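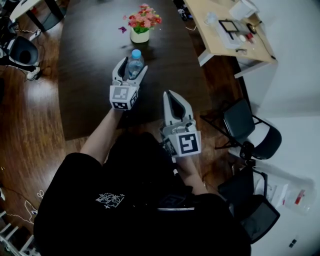

The Grip Pair from Lernska comes in a gray case with a carry handle, and the first thing you notice on lifting it is that there is no robot inside. There are two white hand-held grippers, a set of marker blocks with black-and-white square codes, a head camera on a strap, and a charging dock. The company rents the whole kit for 80 euros a day or sells it for 2119.

The idea is simple enough. A person wears the camera, holds a gripper in each hand and does a job with them: picks up a bottle, moves a cup, clears a table. The camera follows the marker blocks, and the software works out where each gripper was and how it was turned. The result is a recording that can be used to train a two-armed robot the customer may not have bought yet.

Thijs Timmermans started Lernska after eight years of installing packing lines. "Our customers wanted to know if a robot could do their job before they paid for one," he says. "We had to bring an arm to the site, bolt it down and program it. That was a week gone."

I used the kit for most of April, at home and in a shared office. Setup took 18 minutes the first time, and most of that was the camera calibration, where you hold each gripper out and turn it slowly until the app beeps. After that it was quick. The grippers open and close with a trigger under the index finger, and the pull is light enough for a long session.

Bottles are easy. Anything flat is harder, and I never got good at picking up a single sheet of paper. You also have to learn to keep the codes facing up. If your sleeve or wrist covers a block for more than a moment, the app marks that part of the take in orange and you do it over. I wore short sleeves after the first morning.

Qusai Nimri runs training at Tultivero, a kitchen supply firm in Wasotport that has rented the kit twice. His team recorded 200 takes of one task, loading small jars into a tray, and threw out a fair number. "People rush," he says. "They move the way they normally would, and the robot can't keep up with that. We put our slowest packer on it and the takes got better."

Battery life is up to six hours. The case could use a second strap, and the manual is thin on what to do with glossy tabletops, which gave me trouble near a window. Files export in the open format used by Aoun, the robot software Tultivero runs – other formats cost extra. Rental bookings have a two-day minimum, and shipping is paid by the customer both ways.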